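From: Ocampo
To: refurb-hw list
Date: 2022-07-27
Subject: Re: [refurb-hw] Teardown order for the green-board towers

> We are working through the Grunholm lot and getting different results at
> different benches. Some people pull memory first, some pull the power supply
> first. Two boards came back from test with bent socket contacts.
> Is there a preferred order, and does the case need to be on its side for
> all of it? Also, do we pull the processor before or after the board
> leaves the chassis?
> -- Huken bench

Case on its side for all of it, side panel off and set down to the left, inner face up. The ribs and posts on the inside of that panel are easy to snap if somebody stacks drives on it.

Order used at Stenach since May:

1. Mains lead out, hold the power button for 10 seconds.
2. Side panel.
3. Memory. Open the latches at both ends before lifting. Bag modules individually.
4. Processor, with the board still screwed to the chassis.
5. Graphics card, if fitted.
6. Drives, then drive cage.
7. Power supply.
8. Board.

On the processor question: before. The chassis holds the board flat and you can work the socket lever without the board flexing. After the board is out, people tend to rest it on whatever is nearby and lean on it.

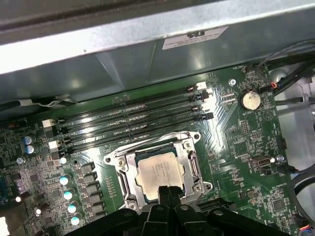 *Memory slots clear, processor still in its socket under the retention frame.*

Lever first, then the frame, then lift the processor straight up by its edges. Do not slide it. Do not touch the four corner screws on the frame; they hold the socket hardware and have no part in releasing the processor. Wipe old compound off the heat spreader before you open the frame. Compound that gets into the contacts is as bad as a bent one, and cleaning it out takes longer than the board is worth.

If the board is going back into stock, fit a socket cover as soon as the processor is out. I would look there first for the cause of your two failures. An open socket in a case that is still being worked on will sooner or later have a cable end dragged across it.

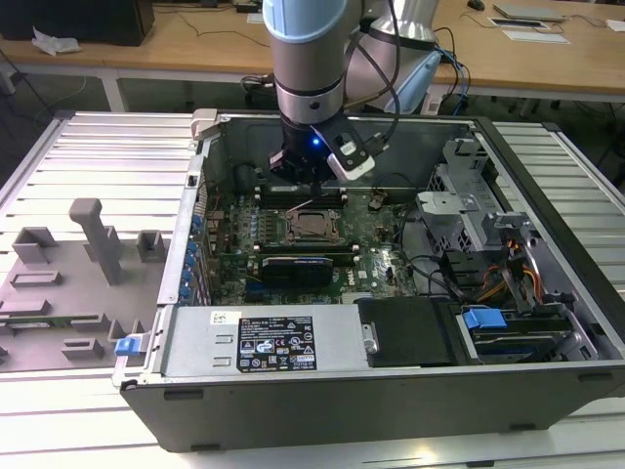

Cables are the other thing. Unplug the drive power leads at the drive end and fold them back toward the supply before you touch the cage. On these towers the leads run close to the drive bay, and the cage will catch them on the way out. Release the drives by their tabs. If a tab is stiff, check for a screw before applying force.

Sorting, for the Grunholm lot only:

- Modules of 500 MB or under (marked 512 on most labels): scrap bin
- Drives under 60 GB: scrap bin
- Power supplies: read the label, keep 400 W and up
- Graphics cards: keep all for now, untested shelf
- Side panels: keep with their own case, same tag number

Please note on the tag whether a board failed before or after the processor was removed. The present sheet has one column for both and it is of no use for tracing socket damage. I will post a revised sheet once the remaining Huken pallets are booked in.

-- Ocampo
Stenach hardware bench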